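Hand-held gripper sessions: when should the table be cleaned, and who signs for it?

Posted in Workshop Practice, Jan 16, 2023

Miner

We record demonstrations with hand-held grippers, two-finger type, black pads, on ordinary office tables. There are 53 sessions so far and a plan for 263. Our written procedure covers calibration, gripper opening, lighting and file naming. On the state of the work surface it has a single line: "table to be clear before start". People read that line differently. One operator removes the objects from the last task and starts. Another also takes off old tape marks and wipes the pads, which adds time to every session and means the surface changes in the middle of a batch.

I have to rewrite the section. What do other groups specify for the surface and the pads, and is there a published standard I should be citing? I know the general safety standards for robots, but they deal with guarding and risk, and I have found nothing in them on adhesive residue or on dust on finger pads.

Koskela

Just wipe it down every time. Alcohol and a cloth, takes a minute. We never wrote a rule for it and it's fine.

Sirkka Nurmi

I don't know of a published standard at the level you want, and I would not stretch a safety standard to cover it. Write it as a local procedure and give it a revision number. Ours has been through several revisions, the last in September, and the surface section now has its own page.

The first thing to change is the word "clear". It mixes up three separate conditions and your operators are choosing between them. We use these terms:

Clear: no object inside the marked working area that is not on the task sheet. Objects outside the area may stay if they are listed.

Clean: no loose material, liquid or tacky residue inside the working area. Stains and flat marks that cannot be felt with a fingertip are allowed.

Unchanged: the surface looks as it did at the start of the batch.

Clear and clean are checked before every session. Unchanged is checked once per batch, against a reference picture taken through the gripper camera with the fingers fully open. 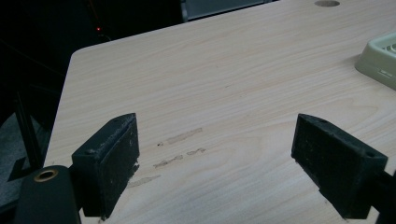 Tape residue is the usual point of dispute. If it is tacky it comes off, because it can hold a light object and alter the grasp. If it is flat and dry to the touch it stays until the batch ends, and then it comes off. Do not remove it halfway through. A batch with marks in the first half and none in the second is harder to use than one with marks throughout. If somebody does clean mid-batch, close the batch and open a new one.

To avoid making more residue, stop taping directly on the table top. We mark the corners of the working area on a thin mat, or use the table edge and a fixed feature such as a cable hole as datum points and measure from those.

For the pads:

Wipe with a dry lint-free cloth at the start of each session.
Inspect for cuts, lifting edges and embedded particles. Light scuffing is acceptable.
Check that the mounting screws are seated.
Replace both pads together, never one alone, and log the session number.

We also replace pads every 100 sessions whatever they look like. That figure came from our own wear log, so treat it as a starting point.

On the background: equipment beyond the table edge may remain, but indicator lights and screens must be in the same state for the whole batch. Write down which devices are on.

As for who signs, the operator signs for clear and clean, and whoever opens the batch signs for unchanged. At the Larnville lab one person signed for all of it, and an audit of 357 sessions there found the surface field filled in with the same word every time.

Koskela's method works on a bare bench with short batches. Check your table maker's advice before using alcohol on a wood-grain finish – some coatings go dull, and then you have changed the surface for good.

Nustden

Agree with Sirkka on replacing pads as a pair. I would add the cloth and the cleaner to the parts list by product code, otherwise people use whatever is by the sink. We also keep the old pads in a labelled bag with the session range on it, in case a grasp problem has to be traced later.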